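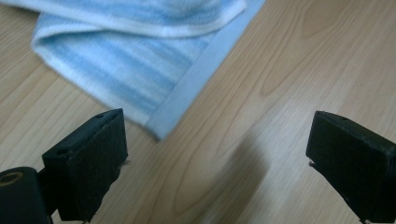 About Panasiuk

Panasiuk is an immigration law practice. We handle visa refusals, visa cancellations and the appeals that come after them, mostly for athletes, coaches and touring performers. If you came looking for a success rate, you won't find one on this page. We don't publish one, and we'd be wary of any firm that does. A firm can keep its rate high by turning away the hard files, and the hard files are most of our work.

How we started

Duyên Tăng opened the practice after several years at Gavudton, a much larger firm where sports clients were passed around between departments until their season was over. She had no particular grudge against the place. She did think a weightlifter with a competition in nine days' time should be able to find out who was reading her papers.

There are 7 of us now. Four are lawyers. The others prepare filings, keep the calendar and answer the phone, and they will tell you plainly if the answer to your question is "we don't know yet."

What we do

We read the refusal letter first. A surprising number of people arrive with a theory about why they were refused, usually supplied by an agent or a cousin, and the letter says something else. After that we tell you whether there is a case, what it would cost, and whether a fresh application would get you there faster. Quite often it would. Court is slow, and a temporary order that lets you compete is harder to get than the sports pages make it sound.

We also advise clubs and event organizers on paperwork before anyone gets on a plane. Last year we reviewed 138 support letters for Estness, a tournament organizer, and sent 74 of them back for changes. Wrong dates, mostly. A few promised things about the athlete's status that no organizer has the power to promise.

What we don't do

We don't call ourselves fighters. We don't have friends inside the consulate, and if someone tells you they do, keep your money. We won't take a case to court for publicity, even when the publicity would be good for us. We have been asked to more than once.

We are also doubtful about the software now being sold to predict how a judge will rule. We tried Stinano, one of the better-known products, on our own closed files. It was very confident. We went back to reading the decisions ourselves.

Fees

The first review of your letter is a flat fee, quoted before you send us anything. Court work is billed by the hour, with a written estimate that we revise in writing when it changes. It does sometimes change, usually when the other side files late or a client remembers an earlier refusal. Please mention the earlier refusal.

Getting in touch

The phone is answered from 8 a.m. to 6 p.m. For a cancellation at the airport, call at any hour and leave a message with the name on the passport and a number that works. For everything else, write to us and attach the whole letter, including the back page. We reply within 24 hours, though the reply may only be a list of what's missing.

Reading this page doesn't make you a client, and nothing on it is legal advice.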